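Inside the Virton workshop: an open day with Barasa's endurance team

May 31, 2018
By Muthoni Tanui

Barasa Endurance opened its workshop in Virton to the public last week, the first time the team has done so since it moved into the building in March. I took the early train and was at the gate before the first tour went in. The day was free, but you had to book a slot, and every slot had gone.

Tours were run by the mechanics, with 14 visitors to a group. Mine was led by Kimutai Okoth, who looks after the gearbox and rear end of the number 2 car.

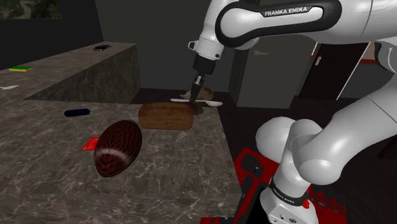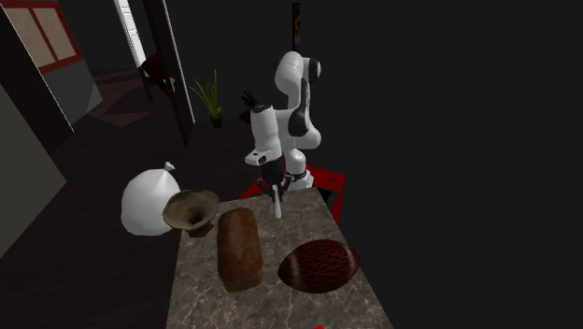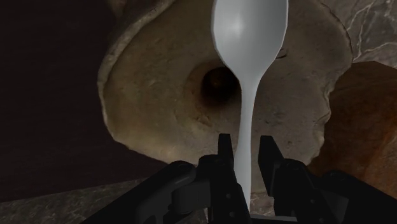 Abenezer Gashaw wrote to me the same evening to say his group had been shown the pit stop rig first and the race car last, and that he would have liked more time with the car. He also asked why there had been no word on a second entry for next season. I put that to the team and got no answer beyond "we are looking at the budget."

Our group went the other way around, so the car came first. It was on stands in the middle bay with the engine cover and nose off. The chassis is the one that raced last year, with a new floor and a revised rear wing mount. Okoth said the old mount had cracked twice in testing and the new one adds a little weight that they have taken out elsewhere. He would not say where.

The gearbox was out and lay on the bench next to it. A full rebuild takes two mechanics a working day. At a race they would change the whole unit and do the rebuild at home, but they carry a spare set of gears in case the second unit goes too. Someone asked how often that happens. Once, he said, at Venham, and they finished the race in fourth gear.

From there we walked through to composites. It is a small room with one oven and two benches, and most of the larger panels are bought in from Rosteo. What the team makes itself is mainly repair work, brake ducts and small covers. There was a shelf of damaged bodywork with the race and the lap written on each piece in marker. Visitors could pick up a front corner panel, and most were surprised at how light it was. Please note that you can't take photos in this room.

The parts store is upstairs. Every part with a limited life has a number and a sheet showing how far it has run. The list for one car has 469 such parts on it. Wheel bearings and driveshafts are changed well before they reach their limit, and the used ones go to the test car. The storeman had a driveshaft on the counter that had done its full distance, with the twist in it plain to see once he laid a straight edge along it.

The pit stop rig is in the yard at the back. It is an old car with no engine, used for practice at wheel changes and driver changes. The crew did three stops for us. The first was clean, the second lost time on the left rear, and the third was the quickest of the day according to the board. After that anyone over 16 could try a wheel gun on a hub bolted to a stand. I needed two goes to get the nut off and was glad not to have a car waiting.

Lunch was a food truck in the parking lot. The line was long and they ran out of everything but fries by one o'clock.

Team manager Jaanus Kļaviņa gave a talk in the afternoon, in the truck bay, with folding chairs and a microphone that cut in and out. He spent most of it on the calendar. The team will do the Venham six hours and the final round, and will skip the race in between to save on freight. The driver lineup stays as it is. On tires, he said the harder compound had worked for them over a double stint in the cool but they had no good data yet in the heat, and they plan a two-day test to get it.

He took questions for half an hour. Muthoni Mfinanga asked about the fuel allowance, and he said the team was happy with it in race trim but thought it hurt the smaller cars in traffic. Another visitor wanted to know what it costs to buy a used nose section. The answer was 1,000 euros, with damage, and there were two for sale by the door. Both had gone when I left.

Practical notes for anyone planning to go next time. The workshop is a 20-minute walk from the station and there is no bus on that road. Parking is in the field opposite. Closed shoes are required, and they do check. The stairs to the parts store are steep and there is no elevator, so ask at the desk for the ground floor tour if you need it.

Kļaviņa said the team would like to hold another open day after the final round. Booking will be through the team's website.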